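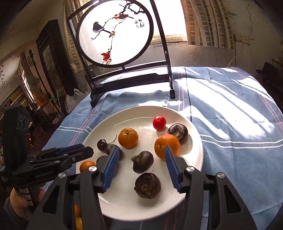 Figure 2. Mixed plate: mandarin oranges, water chestnuts, cherries and a cherry tomato.

One reader of an earlier draft objected that a plate of fruit has no order of its own, and that any order we report was put there by the person asked to sort it. We take the objection seriously. Most of this section is an attempt to find out how much of the Miston result survives it.

The Miston group claimed that people given a mixed plate sort it by kind first and by size only when kind runs out. Their plates held apples and grapes, where kind and size say the same thing. A person who moves all the small things to one side has also moved all the grapes. It is hard to see how such a plate could tell the two rules apart, and the authors do not say.

The plate in Figure 2 is less obliging. The mandarins differ in size among themselves, so a sorter who cares about size has a reason to split them. The cherries and the tomato are both red and round but would rarely be bought for the same purpose. Water chestnuts are a harder case. Sold with the brown skin on, they are treated as a vegetable in many kitchens and eaten raw as a snack in others, and we gave no hint about which reading we wanted.

We ran the task in two kitchens, Nuchit and Killesico, with 100 people in all. At Nuchit, the tomato usually went with the cherries. At Killesico it was more often set apart, sometimes next to the water chestnuts. A rule that puts kind first can explain either outcome, depending on what one decides to call a kind — and that is our main complaint about it.

Grirnetti's later survey, with 700 answers, is often cited as settling the matter. We doubt that it does. It asked people to say how they would sort a plate, and saying is cheap. Several of our own sorters told us they went by kind and then placed the smallest mandarin beside the cherries. Asked about it, they called it tidier.

None of this shows that size comes first. Our plates were small, the sorters knew they were being watched, and a bowl of fruit at home is seldom sorted at all. We would hold off on any general rule until the task has been tried with food people mean to eat. The next section turns to the order in which pieces were moved.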